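Team Anside Final Report
Section 5: The Finger Jam Fault

Team members: Simão Veloso, Onyekachi Balogun, Nelli Kallio
Submitted July 26, 2019

5.1 What happened

Our project was a hand-held gripper for picking up light household objects and recording how a person does it. By the end of February the mechanism worked well enough on the bench that we moved to trials in a furnished room. The plan called for 900 grasps spread over soft and hard objects. We stopped after 300 because the fingers began to jam partway through closing.

The first jam was easy to miss. Onyekachi was holding the tool and felt the trigger go stiff, let go, squeezed again, and it closed normally. He wrote "sticky?" in the log and kept going. Over the next two sessions the same word shows up more often, and then the left finger stopped with the trigger fully pulled. When he let go it stayed where it was. Nelli reached in to free it by hand and the finger snapped shut on her thumb. She had a bruise and nothing worse, but we should not have had a hand between the pads with the return spring still loaded. We filed a lab incident form the same afternoon and paused the trials.

5.2 The setup

We used the second build of the gripper, which has parallel fingers on a four-pin linkage and ridged pads. The tool weighs 800 grams with the camera attached. Objects were placed on or near a cushion so that dropped items would not break, and so the operator had to work at awkward angles. Thin objects such as sticks were the hardest set, as the pads have to meet almost perfectly to hold them.

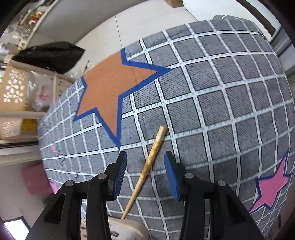
Figure 7. Gripper with fingers open, thin wooden stick between them, patterned cushion behind.

5.3 Finding the cause

Our first guess was the spring. Simão swapped it for a new one from the same batch and the jam came back in the next session, so we ruled that out.

The second guess was lint. We were working close to fabric all day, and when we took the left linkage apart there were fibers wound around one of the pins. Cleaning it helped for a while – long enough that we thought we were done. Then it jammed again on a clean tool.

The real fault was in the plates. The linkage plates are stacked, and the hole in one of the inner ones had worn into an oval. With the load straight along the finger this made no difference. With a side load, like pressing one pad into a cushion while reaching for a stick, the plate tilted on its pin and wedged against its neighbor. Lint made it worse by taking up what little clearance was left. Our bench test at Tuominen lab only ever loaded the fingers straight, and it passed 2,000 cycles without a jam. We took that number as proof the linkage was fine.

5.4 Changes made

The worn plate was replaced and all pivot holes were fitted with bushings. We added a thin washer between plates so that a small tilt no longer causes contact. Pins are wiped down at the start of every session.

For safety, the tool now has a release lever that takes the tension off the spring, and the written rule is that the lever goes down before anyone touches a finger. The log sheet has a separate column for trigger feel. Any entry in that column stops the session until the linkage has been checked.

5.5 Remaining issues

The side-load test rig is not finished. Paavo Kallio in the machine shop cut the base for us, but the arm that applies the load still flexes too much to give a steady reading. The rest of the planned grasps have not been run, so the success rates in Section 6 come from the first part of the set only and include sessions where the left finger was already wearing. Those rows are marked with a star in the table.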